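The Ferry Loaf

Search stories Search Type and press enter

My grandmother baked one loaf a week that was not for us. It was a dark rye with caraway, rather flat, and she wrapped it in a clean cloth on Friday evening and stood it on the sill by the back door, where we were forbidden to breathe on it. In the morning it went down the hill to the harbour at Trondberg and over the water to Drasten on the early ferry, and on the following Saturday the cloth came back, washed and ironed and folded in four. That was all any of us knew. My brother thought it went to a prisoner. I thought, for one whole winter, that it went to a king.

I was nine when she hurt her hip on the cellar steps and I was given the job of carrying it. You would have thought I had been handed the church silver. I had my good coat on, and my boots had been greased, and she called me back twice from the gate — once to do up my top button and once to tell me not to talk to the man at the ticket window because he would never stop. I walked down with the loaf against my chest, still warm through the cloth, and the smell of it came up under my chin all the way, and I do not think I have ever wanted anything so much as I wanted to pull off the corner of that crust.

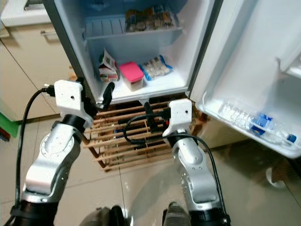
I didn't, though I will admit that I undid the cloth and had a look.

The ferry in those days was a broad, patient old thing called the Gallegos, after some captain or other, and she carried 40 people if they were fond of each other. There was a bench that ran along the engine housing where the old women sat for the heat, and they made room for me at once, the way old women do, by all moving a very little. One of them looked at the cloth in my lap and nodded as though I had said something sensible.

"Caraway," she said.

I said yes, it was.

"Still," she said, and shook her head, and gave me half a pear.

It was a grey crossing with a lump in the sea. I held the loaf with both arms and ate my pear with what was left of my hands, and when Drasten came up out of the drizzle, with its row of yellow houses and its one crane, I felt that I had travelled to the far end of the world. I know now that you can see our washing line from there on a clear day.

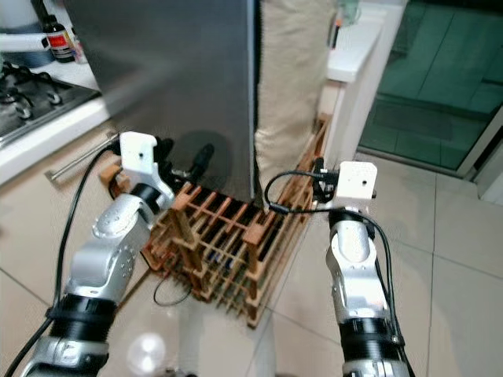

This page was last changed on Aug 31, 2026

I had been told to look for a green door at the top of the harbour steps, and there are 128 of those steps, because I counted them that morning out of pure nerves and have counted them every time since. The door was opened before I could knock by a very tall old man in slippers. He looked over my head for my grandmother, and then he looked down, and I saw him get a fright.

"She's hurt her hip," I said. "She's cross about it."

"Ah," he said, and let out his breath. "If she's cross, then it isn't bad."

He took the loaf from me with great care and carried it through to the table. Then he put the kettle on, and got out two plates, and looked at them, and got out the jam. I was expecting him to explain himself, but he cut the bread instead, thickly, the way it was never cut at home. He gave me the crust without my asking. We ate a good third of it between us while the rain ran down his window, and he asked me sensible questions about school and about whether the plum tree by our wash house was still standing. I said it was. He seemed to want to hear more about the tree, so I told him about the branch that came down in March, and the wasps, and how my grandmother threw the windfalls at the neighbour's goose.

"She always had a good arm," he said.

When it was time for the boat he brought out last week's cloth from a drawer, folded in four, and tucked it inside my coat so that it would stay dry. He came as far as the top step and stayed there. I looked back from the deck of the Gallegos and he was still standing in the wet in his slippers, and I waved like a windmill until one of the old women told me I would have somebody's eye out.

My grandmother was in her chair when I got home, with her foot up and her face turned to the fire.

"Well?" she said.

"He cut it too thick," I said.

"He would," she said, and held out her hand for the cloth. She didn't put it away, as she generally did, but kept it on her knee through supper and the washing-up, and it was still there when I was sent to bed.

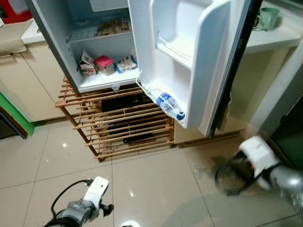
The Second Cloth

I carried the loaf for six more years. The hip mended well enough for the hill and the garden and the goose, but she never took the job back, and I never offered it. By then I had my own place on the bench by the engine, and the ticket man had told me everything he knew up to and including the year of the great herring.

Then one Saturday the green door was opened by a woman from Histden with her sleeves rolled up, who said she was his niece, and that I had better come in and sit down. The kettle was already on. There were two cloths on the table, and one of them I had never seen before. It was very old and soft, with a plum branch stitched in the corner in my grandmother's small, impatient stitches.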